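Research / Working life / Insurance
Search this site Search
8 min read

4. Findings: how new claims handlers learn to talk about cover

4.1 The first weeks on the phones

Of all the material we gathered at Brinance, the recordings and diaries from the first weeks of employment gave us the most to think about, and they were a delight to work through. New claims handlers arrive with a contract in one hand and a policy booklet in the other, and within days they are explaining the second to people who have rarely read it. We followed 57 new starters across two offices, from their first supervised call to the end of their probation. Each kept a short diary, and each sat down with one of us for 30 minutes at the midpoint and again at the close.

What struck us straight away was how much of the early learning had to do with single words. "Excess" caused more trouble than any other. Handlers knew what it meant and could define it on paper, yet on a live call they often reached for it too early, before the customer had finished saying what had gone wrong. One diary entry from the second week reads: "Said excess in my first sentence. She went quiet. Had to start again." We found versions of this entry all through the diaries, and by the fifth week the word had moved much later in the call for nearly everybody. It is a lovely, clear pattern, and one we had not gone looking for!

The training course at Brinance does cover the order of a call, but in a fairly loose way. Handlers are given a sheet with seven headings and told to visit them all. The order in which they settle is largely their own, picked up from whoever sits nearby. Lozano's earlier work on household claims (see Section 2) suggested that new staff copy the most senior person within earshot. Our diaries point somewhere a little different. The people most often named as a model were those who had finished probation a few months before, whose own mistakes were still fresh and who were happy to talk about them.
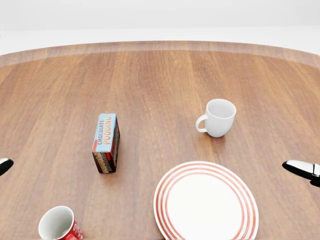
This matters for how firms seat their teams. At the larger of the two offices, new starters were placed together in a bank of desks with a team leader at the end. At the smaller one, they were mixed in wherever there was a gap. The mixed group wrote far more about overheard calls ("heard Contreras do the thing where you repeat the date back, going to steal it"), and they wrote about them with real pleasure. The banked group wrote more about each other, and about the comfort of being lost in company. Both have their value, and we would be sorry to see either disappear, but the overheard call seems to be a rich source of learning which training plans leave almost wholly to chance.

4.2 Explaining a refusal

Refusals were the part of the job that handlers dreaded most. Nearly every first interview came round to them sooner or later, usually without any prompting from us. The official wording at Brinance is careful and correct, and handlers are asked to read it out in full. Most did so. What differed was everything wrapped around it: the pause before, the plain summary after, the offer to stay on the line while the customer found the right page.

Figure 1 sets out the two shapes that these calls tended to take.

Figure 1. Order of steps in a refusal call, early and late in probation.
Early: greeting; policy check; refusal wording; customer's account; appeal route; close.
Late: greeting; customer's account; policy check; plain summary; refusal wording; plain summary repeated; appeal route; close.

The late form is longer, and several team leaders worried about that when we first showed it to them. We understand the worry. Call length is watched closely, and a new handler who runs over will hear about it. Even so, handlers using the late form described themselves as calmer, and their diaries mention far fewer calls that they carried home with them in the evening. Gallegos, who read the whole diary set alongside us, marked this as the strongest thread in the data, and we agree with her.

We should be careful about what this shows. The diaries tell us how handlers felt and what they noticed. They tell us nothing directly about how customers took the news, and we had no access to complaints records. A study that joined the two would be a wonderful thing to have, and we hope somebody takes it on.
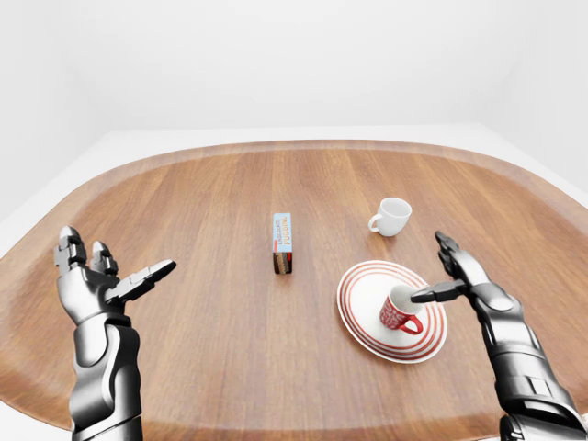
4.3 Feeling useful

The last theme is the one we enjoyed most. In the closing interviews we asked what had made a day feel worthwhile, expecting to hear about large payments and grateful families. There was some of that. A handler on the storm desk in December spoke warmly of getting a temporary boiler to a couple before the weekend. Much more often, though, the answers were small: finding a missing letter, spotting that a form had been sent to an old address, telling a caller which of their papers they could safely throw away.

These small acts are hard to see from outside. They leave no mark on the monthly figures, and they fall under none of the headings on the training sheet. Handlers saw them very clearly indeed. Some had begun keeping private tallies in the backs of their notebooks, and two of them showed us theirs with obvious pride.

Ballell's account of pride in office work treats this kind of tally as a way of coping with dull tasks. Our handlers did not speak of it like that. They spoke of it as the work itself, with the forms and the wording arranged around it. We return to this in Section 5, where we compare the Brinance diaries with the smaller set collected at Anano, whose handlers look after a single line of travel cover and take most of their claims in writing.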